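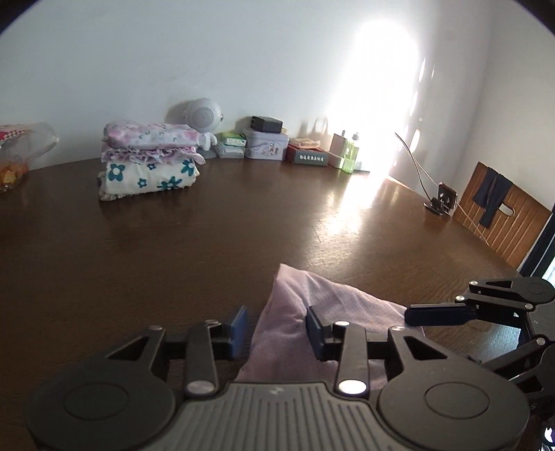
Folding by hand-held gripper: where do you start the clip?

Gullow forum > Teaching by demonstration

tarnach_lee
We're collecting folding demos with a pair of hand-held grippers, small clothes and cloths on a dining table. We have 178 clips so far. The folded pieces get stacked at the back of the table and the next one goes down in front. Do you start recording with the garment already flat, or crumpled? My first 38 were all flat starts and the policy falls apart the moment it sees a crease.

Raleo358
Crumpled, every time. Flat starts teach it the easy half of the job.

mossbank
Disagree. If you're new to it, get one clean fold learned first. We mixed the two from the start at Grewal and ended up with a lot of clips where the person just pokes at the cloth looking for a corner. The model learned to poke.

tarnach_lee
There is some poking in mine, I admit. Pink and lavender on the same garment doesn't help, I lose track of which edge I'm after. 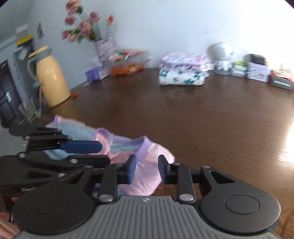
What I've started doing is picking the edge before I press record, then going straight to it with one gripper and bringing the other in second. It's slower to set up but the clips are shorter.

Lalit Chauhan
Shorter isn't always better. Leave in a few where you miss the edge and go back for it, or it won't know how to recover. I'd keep one in ten.

mossbank
One in ten is fine. Half is too many - that was our mistake.

Raleo358
Has anyone tried the same thing by remote control? We did some 358 clips that way in March and thin fabric was miserable. You can't feel when the pads have closed on one layer or two.

Lalit Chauhan
Same for me. I use remote for boxes and hand-held for cloth.

tarnach_lee
Thanks all. I'll do the next lot crumpled and post how it goes.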